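Table tennis ball

A table tennis ball, in daily speech also called a ping-pong ball, is a small, light, hollow ball used in the sport of table tennis. Away from the table it is used for crafts, party games, school experiments and sorting exercises, where it is often kept in a shallow tray. 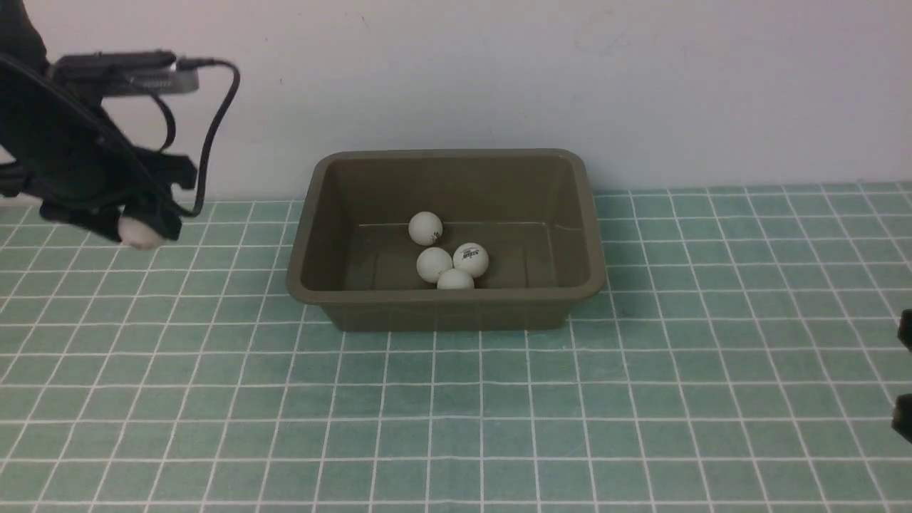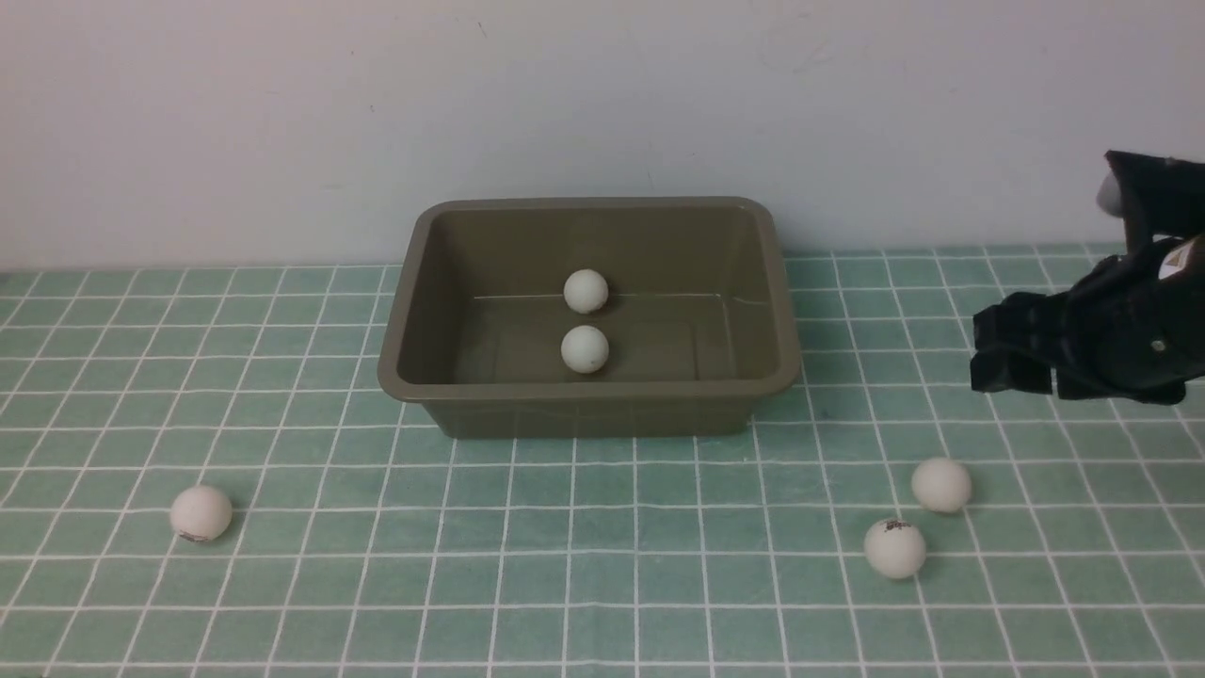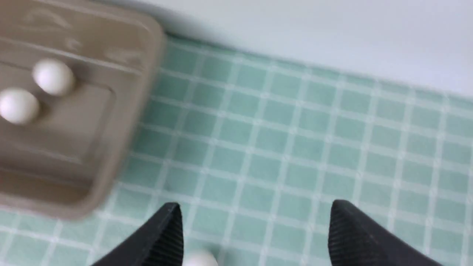 White balls on a green surface with a square grid; in all three pictures, with a shallow plastic tray.

Size and material

The ball for competition has a diameter of 40 millimeters and a weight of 2.7 grams. Older balls were made of celluloid, a material which burns easily. Today most balls for competition are made of other plastics. Some have a seam where two half-shells are joined, and others are made without a seam. The surface is matte, so that the light does not reflect into the eyes of the players.

Color and marking

White is the most common color. Orange balls are also sold, and they are useful in a hall with pale walls. Many balls carry a small printed mark, usually the name or logo of the maker. The mark is printed on one place only, so a ball can look plain from one side and marked from the other.

Storage and trays

Because the ball rolls at the smallest push, it is normally kept in a box, a net bag or a tray. A tray with a raised rim is practical for small quantities – the balls stay visible and can be taken out one by one. For large quantities a deep bucket is better. The sports hall in Trorkivska keeps 352 balls for its Friday training in such buckets, and only 10 are put out beside each table.

Balls should be stored away from heaters and direct sun, which can soften the shell. A dented ball is sometimes put in warm water to bring back the round shape, but it rarely bounces evenly after this and is better used for crafts.

Use in sorting exercises

In classrooms the balls are moved from a table into a tray, or from one tray to another, as an exercise for the hand and for counting. A mat with printed squares may be laid under the tray. The squares help to describe where a ball lies, for example "two squares from the edge". The school set Sollunent, sold by Apaza, contains balls, two trays and a mat of this kind. A larger version, with nearly 491 pieces, was made for the craft center in Jarkier.

See also

Table tennis
Celluloid
Sorting tray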